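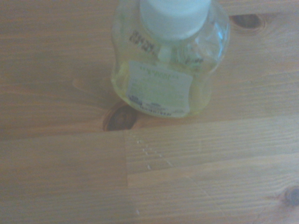

桌上这一瓶，淡黄里带一点点绿，白盖子，标签上的字小得很。

我最近迷上了把家里的瓶瓶罐罐摆到桌面上，一个一个认。起因是三月搬家，Chia-hao Fu来帮忙打包，从我水槽下面拖出来一大堆，问我哪些还要。我站在那儿愣了半天，答不上来（丢人！），最后全塞进一个箱子，原封不动搬到了新家。

箱子在墙角放到上个礼拜才打开。里面一共16瓶，有的快见底，有的几乎没动过，还有2瓶买重了。我索性全部倒腾到那张松木色的拼板桌上，泡了壶茶，慢慢看。

我发现自己特别偏爱透明瓶子。剩多少一眼就知道，不用晃，也不用拧开盖子往里瞅。淡黄色的液体放在浅色木头上真的挺好看，光一照，整瓶都亮亮的。不透明的那些就麻烦了，我有一瓶以为还满着，拿起来轻飘飘的，差点甩到天花板上去。

Yaa Amissah上回来信说，她的办法是在瓶肩上用记号笔写开封的月份，字写大一点，蹲着也能看清。我试了，很好用，就是手要快，瓶身是弯的，写慢了笔会打滑，我第一瓶的“三月”写得像“二月”，只好擦掉重来。另外原来的标签千万别撕，哪怕翘了边、字再小也留着，用法和注意事项全在上面呢。看不清就拿手机放大，我现在都这么干。

还有一条是我自己的规矩：不同瓶子里剩的那点底子，绝对不往一块儿兑。颜色像不等于是一样的东西，宁可多占一格地方。标签已经掉了、谁也说不清是什么的，我单独装袋，打算问过小区的回收点再处理。

现在水槽下面只放常用的，其余的收到高柜里，盖子朝上站好。前后花了30多分钟，比我想的快多了，茶还热着。下一个目标是浴室那个抽屉，光想想就有点怕……你们家有没有这种“搬家搬过去就没打开过”的箱子？回信跟我讲讲呀，Man-lok Chung上期讲的那个调料箱，我到现在想起来还笑。

阅读 873　分享 30　评论 16

近期内容
・高柜到底该放什么
・读者来信：Man-lok Chung的调料箱
・一张松木桌子的日常擦拭
・搬家前一周，我后悔没做的事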